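Prusex abre su taller de Hellham para mostrar el trabajo de sus células de dos brazos

La jornada reunió a clientes, centros de formación y talleres de la comarca en torno a una tarea concreta: la preparación de juegos de placa y cableado

HELLHAM, enero - Prusex celebró este mes una jornada de puertas abiertas en su taller de Hellham, dedicada a la manipulación automática de componentes electrónicos. Asistieron representantes de 18 empresas y de 4 centros de formación profesional. La visita comenzó a las nueve de la mañana y se organizó en turnos de 20 minutos por puesto, con grupos reducidos para que todos pudieran seguir el trabajo de cerca.

La demostración principal se dedicó a la preparación de juegos, una operación que en muchas plantas se sigue haciendo a mano. Consiste en tomar una placa de circuito impreso y el mazo de cables que le corresponde y dejarlos juntos en una bandeja, listos para el puesto de montaje. Las placas se toman de un lado de la mesa y los mazos del otro, y cada lado queda a cargo de un brazo.

"Elegimos esta tarea por los cables. Una placa es rígida y siempre tiene la misma forma. Un mazo cae cada vez de una manera distinta, y ahí es donde se ve si una célula sirve para producción", explicó Mieczysław Nowicki, responsable técnico del taller.

Durante los turnos de la mañana, el personal de Prusex detuvo la célula varias veces para responder a preguntas y cambiar la colocación de las piezas en las cubetas. Los asistentes pudieron proponer posiciones.

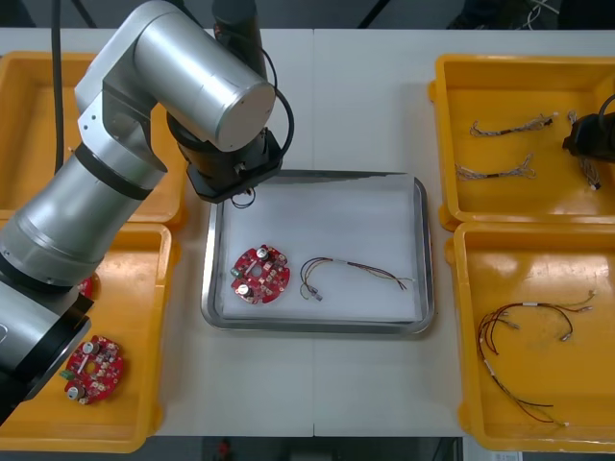

Las preguntas más repetidas se refirieron al tiempo necesario para pasar de una referencia a otra y al trato que reciben los componentes altos de la placa, en particular los condensadores. Nowicki indicó que el punto de agarre se define para cada modelo de placa y que la fuerza de cierre se ajusta en la puesta en marcha, con piezas de rechazo. En el caso de los mazos, el agarre se busca en el tramo central y se evitan los extremos, donde los hilos sueltos se enganchan con facilidad.

También se habló de las cubetas. Prusex recomienda recipientes de paredes bajas y no cargar demasiados mazos en cada uno, ya que los cables enredados son la primera causa de parada. La empresa reconoció que este punto obliga a reponer con más frecuencia y que todavía trabaja en reducir esas intervenciones.

Por la tarde, Szewczyk, la firma de ingeniería que colabora con Prusex en la integración de las células, presentó el procedimiento de puesta en servicio. El proceso dura 7 semanas desde la entrega de las muestras y contempla una fase de pruebas en Hellham antes del traslado a la planta del cliente. Los técnicos de Szewczyk insistieron en la necesidad de recibir muestras reales de producción, con sus variaciones, y no solo las mejores piezas del lote.

Los alumnos de los centros de formación tuvieron un turno propio. Trabajaron con el programa de la célula en un puesto aparte, modificaron la secuencia de recogida y compararon el resultado con el de un operario que preparaba los mismos juegos a mano. Según Prusex, el operario sigue siendo más rápido con los mazos largos - en las placas la diferencia es pequeña - y la empresa prefiere que los futuros clientes conozcan ese dato antes de pedir una oferta.

La jornada terminó con una reunión abierta en la sala de montaje, en la que varios talleres plantearon sus propias aplicaciones. Entre ellas figuraron la clasificación de placas devueltas por el servicio técnico y la preparación de recambios en series cortas. Prusex estudiará estas propuestas durante las próximas semanas y ofrecerá ensayos sin coste a las empresas que envíen muestras antes de que acabe marzo.

La compañía repetirá la visita en mayo en su almacén de Gitcombe, con la misma demostración y un segundo puesto dedicado al control visual de las bandejas terminadas. Las plazas son limitadas y se asignarán por orden de inscripción. Se admiten dos personas por empresa. Es obligatorio el calzado de seguridad, que no se facilita en la entrada.

Sobre Prusex

Prusex diseña y monta células robotizadas para la manipulación de componentes electrónicos y cableado. Tiene su taller en Hellham y un almacén en Gitcombe. Trabaja sobre todo con fabricantes de series cortas y medias.

Contacto para prensa e inscripciones: oficina de comunicación de Prusex, taller de Hellham, de ocho de la mañana a tres de la tarde.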